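Trabajo de la asignatura Ergonomía y Entorno de Trabajo
Entrega final, 9/8/21
Autor: Tadeusz Zieliński

El desorden como método: qué se acumula en un puesto de trabajo y por qué lo defendemos

1. Punto de partida

La idea de este trabajo nació en el despacho de becarios, donde me asignaron una mesa que ya venía con contenido. El anterior ocupante se había marchado en noviembre y dejó en herencia un cajón de bolígrafos secos, el manual de una impresora Brirka que el departamento no posee y una taza sobre la que prefiero no extenderme. Pregunté a quién debía devolver todo aquello. Me contestaron que ya era mío.

La pregunta de investigación, en su versión presentable, es la siguiente: ¿qué criterios sigue una persona para conservar objetos en su puesto de trabajo cuando no los utiliza? En su versión original decía "¿por qué guardáis esto?", y mi tutora me pidió que la reformulara.

2. Método

Repartí un cuestionario de 32 preguntas entre el personal de oficina de dos empresas que aceptaron participar: Mockus, que vende material de embalaje, y Livent, una gestoría. Se enviaron 200 copias. La tasa de respuesta fue la que cabe esperar de un cuestionario de 32 preguntas, y en el anexo figura el desglose por departamentos para quien tenga curiosidad o tiempo.

Hice además 2 visitas, una a cada empresa, con permiso para mirar encima de las mesas pero no dentro de los cajones. El permiso para los cajones se negoció durante semanas y no llegó. En Livent me ofrecieron a cambio ver el archivo, y acepté por educación.

Los objetos se clasificaron según su último uso declarado: esta semana, este año, "alguna vez" y "es que nunca se sabe". La cuarta categoría no figuraba en el diseño inicial. La añadí a mano después de que tanta gente la escribiera en el margen que me pareció descortés no incluirla.

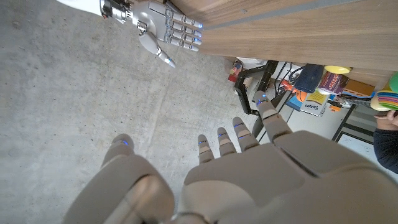

3. Resultados

La categoría "nunca se sabe" resultó la más nutrida en ambas empresas. Dominan los cables, seguidos de los cargadores de teléfonos que ya no existen y de las carpetas con el nombre de clientes perdidos. En Mockus abundan las muestras de cartón, que sus dueños describen como material de consulta. Pregunté cuándo las habían consultado por última vez y la conversación se enfrió bastante.

Los encuestados distinguen con mucha finura entre el desorden propio y el ajeno. El propio "está controlado". El ajeno "es un peligro para todos". Una administrativa de Livent me explicó que su montón de facturas seguía un orden cronológico inverso con excepciones, y al pedirle que localizara una cualquiera me pidió que volviera por la tarde. Volví. La había encontrado en la mesa de su compañero, con lo que dio por confirmada su teoría.

En cuanto al suelo, casi todos lo consideran territorio neutral. Lo que se deja bajo la mesa no se contabiliza como desorden: ha pasado a una especie de retiro. Allí aparecieron cajas sin abrir de la mudanza anterior, un paraguas y un calefactor prohibido por el reglamento interno, cuya presencia me rogaron que no anotara. Queda anotado sin decir en cuál de las dos empresas.

4. El caso Porkside

Porkside es una aplicación de inventario personal que Mockus implantó para resolver precisamente este problema. Cada empleado debía registrar sus objetos y justificar los que quisiera conservar. El sistema llegó a contener 2769 fichas antes de que se dejara de actualizar. La mayoría tiene el campo "justificación" relleno con un punto. Alguien registró el propio manual de Porkside, impreso y encuadernado, y marcó la casilla de imprescindible.

5. Limitaciones

La muestra es pequeña y se compone de gente dispuesta a hablar de su mesa, lo que seguramente excluye los casos más interesantes. Tampoco se midió el efecto de mi visita: en Mockus olía mucho a limpiacristales.

Debo declarar asimismo un posible conflicto de intereses. El manual de la impresora Brirka sigue en mi cajón. Lo he clasificado en la cuarta categoría.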